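Home | About | Chapters | Events | Minutes | Join

Print this page | E-mail this page

Zaltley Women in Local Office – chapter meeting notes
Sunday, September 29, 2024

Hi all, I took notes again, so blame me for the spelling. We had 16 people, plus Emiliano Vergara from the Ukamley chapter, who drove over to see how we run things.

August minutes approved with one fix (I had the Cabral Street library down as Clevine, sorry!).

Candidate training. We argued for a while over one long day or two evenings. Evenings won, 11 to five. First one covers filing papers and signatures, second one is door knocking. I'm booking the Clevine branch and we're capping it at 28.

Money. We have $2,000 set aside and voted to spend $400 of it on printing and child care. Emiliano said child care filled up fast at theirs – I'd like to ask for more if we run short.

School board forum. Still waiting on two candidates to answer. I'll call them again.

Mentor list goes out by e-mail. Please check your phone number on it!

Next meeting is in December, date to come.

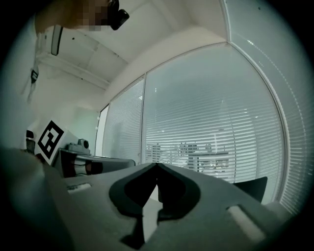
A small office room

We use cookies to improve your visit. Accept | Settings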